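Mercredi 13 janvier 2021

Repris la table du fond après le rangement d'hier. Le tissu noir est retendu avec les petites pinces, il fait encore des plis mais on le laisse comme ça. Les lettres en mousse sont épinglées, « Fast » en haut, « UMI » dessous. Compté 11 épingles de reste, remises dans la boîte Raveo. 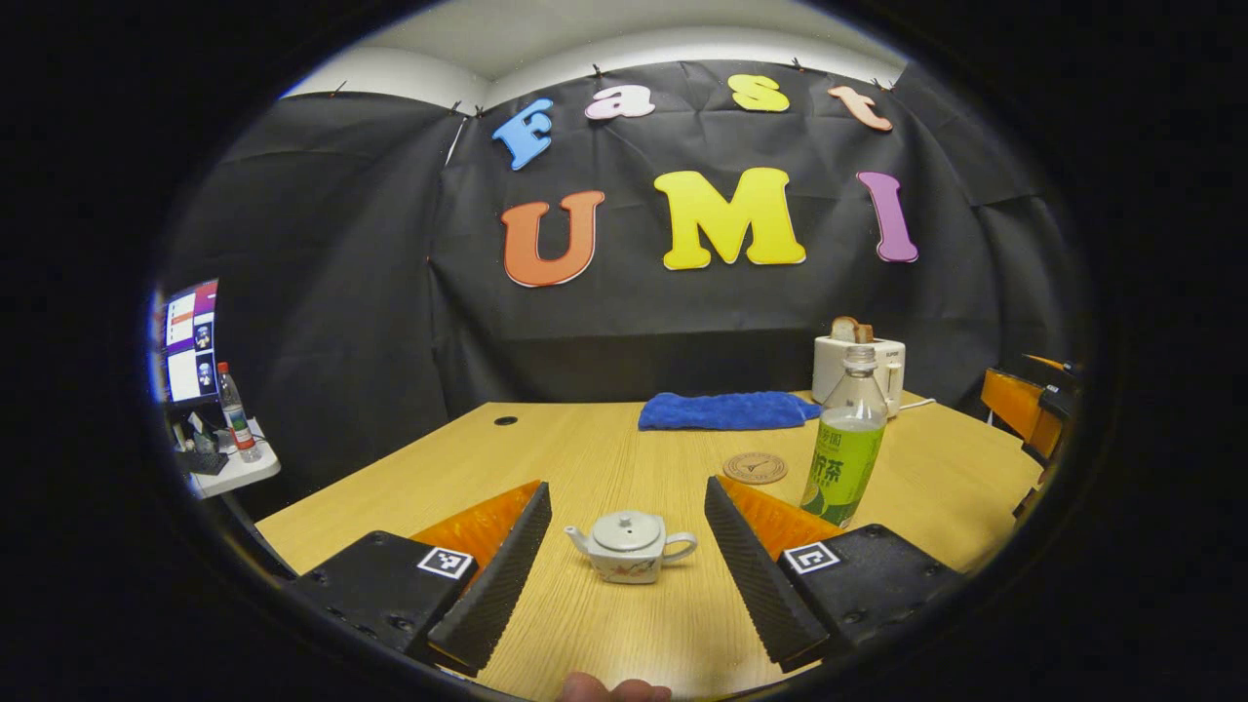

Pour la suite, garder la serviette bleue pliée le long du bord arrière et le grille-pain dans le coin droit, cordon vers la droite. La théière blanche reste devant, au centre. Le dessous de verre se perd tout le temps, le ranger avec elle le soir.

À commander chez Wieser : 3 rouleaux d'adhésif, 40 pinces. Celles d'août serrent mal. Demander aussi le délai pour la deuxième table.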